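Zutum — two-arm bench build, gallery
Shared workshop, bay 9. Build by Leonidas Kokkinos, tray and fixtures by Crisanto Mercado. Photos are added as the work goes on; notes are kept short. 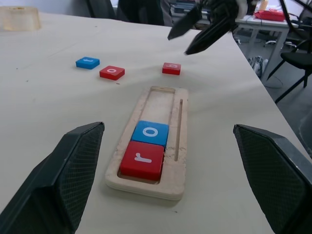 1. Letter tray, wrist view
Spelling task, near to far along the recess: "r" and "o" seated, three blocks still out on the table. Gripper open over the near end of the tray, second arm parked at the far edge. The cut edges of the wood have not been sanded. Crisanto wants to leave them until the recess width is final.

2. Wrist camera mount
(Photo to follow.) Printed bracket, second version. The first one flexed when the wrist turned quickly, and the block position drifted between approach and grasp. The new one is thicker at the root and takes two more screws. Cable exits to the rear and is tied to the forearm with slack for a full turn.

3. Finger pads
(Photo to follow.) Crosshatch pattern on the inner faces. Smooth pads let the painted blocks rotate during the lift. Grip force is set to 55 percent of the driver limit; at 62 the fingers bow and the block tips forward on release.

4. Controller box
(Photo to follow.) Both arms run from one supply with separate fuses. The Brutis board handles the left arm and the Bisgaard board the right — different firmware, same message format. Leonidas wrote the bridge between them in August and has not had to touch it much since.

5. Logging
(Photo to follow.) Joint positions and wrist video go to one disk. The log rolls over at 3000 entries per file. Smaller files were easier to search but left gaps at the changeover.

Open items: block orientation check before pickup ("b" and "q" are the same shape turned over), a stop for the far end of the recess, a proper cover for the supply terminals.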